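Search this blog
Type and hit enter

Grapes, a crate, and not enough time

Quick one today, I've got a tray of something in the oven and about half an hour before I have to be out of the house.

So. Grapes. August always does this to me. Müzeyyen Keskin up the lane has a vine over her back wall that goes completely mad, and she rang at breakfast to say come and get some or the wasps will. Came home with far more than I can eat. Black ones and green ones, all still on the stalk, with leaves on, and I do like a leaf on. Makes a bunch look like something off a painting instead of something out of a plastic tub.

Which got me onto crates again. I've been keeping fruit in a big glass bowl for years and it's hopeless. Everything at the bottom goes soft and you don't find out until you put your hand in it. Yuck. A shallow crate with gaps in the floor is so much better. Pale wood, low sides, one layer of fruit, air coming up from underneath. Black and green together look lovely against it too. 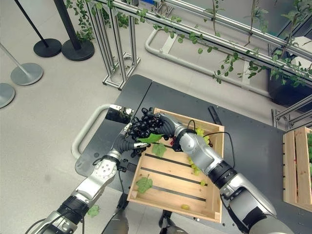

How I'm storing them

Don't wash them first. I know, I know. But wet grapes go mouldy, so rinse a handful when you want them and leave the rest alone.

Keep them on the stalk. Lift the whole bunch with both hands if it's a heavy one, one either side, and lower it down. If you dangle it by the stem you'll be picking berries up off the floor till Christmas. There are always a few that come loose anyway. Cook's perks.

Leaves: a couple flat on the slats, underneath or next to the fruit. They do dry out and curl after a day or so, then I chuck them on the compost. The nicer ones I've put by for Müzeyyen's stuffed vine leaves, she does hers with rice and loads of dill and won't write the recipe down for anyone. I've asked. Have to go and stand in her kitchen and watch, apparently, with a pencil.

One layer only. I broke this rule last year and regretted it.

Somewhere cool. My larder is good until the sun gets round to that side, which is from 3 ish, and then I move the lot to the floor by the back door. Anything I'm not going to eat in a couple of days goes in the fridge, in a paper bag with the top left open. Not very pretty but they keep.

The crate question

A few of you asked after the last post where to get one. I had my eye on the Skovier one, which is gorgeous and silly money. The Hinduteck one is cheaper, but I held it in the shop and the slats wobbled. Lorne Vachon (he of the shed, long time readers will remember the shed) reckons you can knock one up out of offcuts in an afternoon. He would say that. He did send me the sizes and I've lost the bit of paper, so Lorne if your reading this, send them again please.

What I would say is look at the gaps. Too wide and single grapes drop straight through, too narrow and there's no point to it. And rub your hand along the inside of the walls before you buy, rough bits will catch the skins and then you've got juice everywhere. A bit of fine sandpaper sorts it out if you've already bought a splintery one.
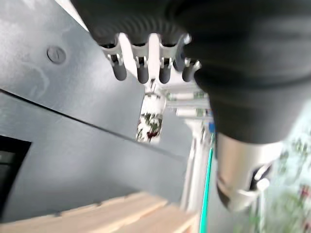
Anyway the other thing I do with a glut is freeze them. Off the stalk, rinsed, properly dried on a tea towel, then spread out on a tray so they don't clump. Once they're hard, into a tub. The green ones are best for this, like tiny sorbets. Black ones I roast: hot oven, splash of vinegar, bit of thyme, 2 big spoons of oil, and out when they start to split. On toast with soft cheese. I got the idea from a lunch at Beaulieu and have been doing it wrong but happily ever sicne.

Haven't decided about jelly. Last time I ended up with 836 grams of sugar weighed out and no jars. Will report back if I find the jars.

Right, oven's beeping.

Filed under: Kitchen bits, Fruit & veg, Storage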